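Garment Care and Construction
Unit 7: Seams and Hems in Woven Skirts
Instructor: Osvaldo Lacerda

1. Seam allowance
The standard allowance in this course is 5/8 inch. Curved seams are trimmed to 1/4 inch after stitching and clipped every half inch. Straight side seams are left at full width and pressed open. Do not trim a seam that will be let out at fitting. 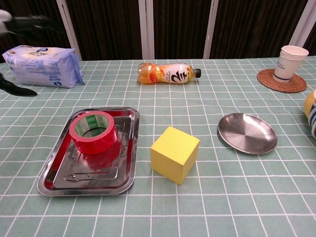
Loosely woven cloth frays quickly and needs a finished edge before assembly. Zigzag, overlock, or bind each edge separately. French seams are used only on light fabrics, as they add bulk at the waistband.

2. Hem depth
Hem depth depends on the shape of the skirt.
- Straight skirt: 2 to 3 inches, blind stitched by hand.
- A-line skirt: 1 to 1 1/2 inches, with the extra fullness eased in.
- Full circle skirt: 1/4 inch, rolled. Hang the skirt overnight before marking.

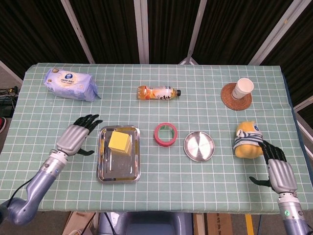 3. Pressing
Press each seam before crossing it with another. Use a press cloth on wool and on anything with a nap. Lift the iron between positions; sliding it stretches bias edges.

4. Assignment
Sew six seam samples on the Trenunness cotton, each labeled with stitch length and finish. Hem one sample at each depth listed in section 2. Samples are due Tue 16 May, pinned to card. Read the McPhee handout on waistbands before the next unit.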